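August, 6:40 in the morning

Slept badly, walked anyway. I have now been on the pedometer challenge for 26 days and my ankles have opinions. Beca set the whole thing up through the choir, on the theory that altos who walk together breathe together. So far the altos have mostly walked to Prydderch for almond croissants, and the breathing is what you'd expect on that hill.

Yesterday's total was 1,581. I want that on record because I was sure I had walked to the moon. I did the post office, the long way back past the reservoir gate, and then up and down the stairs looking for my glasses, which were in the fridge next to the mustard. The Skidik on my wrist gave me 1,581 and a little picture of a sleeping cat. Gwilym got 1,608 the same day and all he did was mow. He called to tell me so. He had the number written down.

I have suspicions about the mower. It vibrates. I held my arm on the washing machine through a spin cycle last night, purely as research, and picked up eight steps, so either the Skidik can't be fooled or our washing machine is going out. Probably both. It has been making the noise again.

Meinir has dropped out. She says her hip, and then in the next breath she says she's going dancing Saturday week, or whenever it is that the band gets back. I was jealous for most of the evening. It had not occurred to me that a person could quit.

New shoes have not helped. The Flitetti pair was supposed to feel like nothing, and they do, in that I can feel every piece of gravel in the county. Mudassar told me to go up half a size and lace them loose at the top. I went up half a size and laced them tight, out of habit, and now have a blister on the left heel shaped a bit like Florida. Bandage fell off in the shower. Must buy the wide ones.

What I do like is the stretch by the reservoir before seven, when the only other person out is the man with the two brown dogs, and we nod, and neither of us has to say anything about the weather. I thought about Mom there for a while. She walked everywhere and never counted a thing, and she would have laughed at the wristband until she had to sit down.

To do: blister pads, library book, call about the washer. Try for the far gate tomorrow if the heel allows.
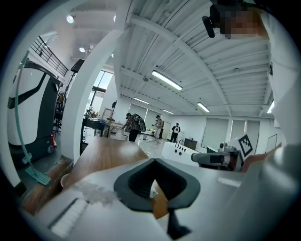
Eleri read this over my shoulder and wants it noted that the mower does not count, that she has told Gwilym so twice, and that if I go as far as the far gate with that heel I can walk home by myself.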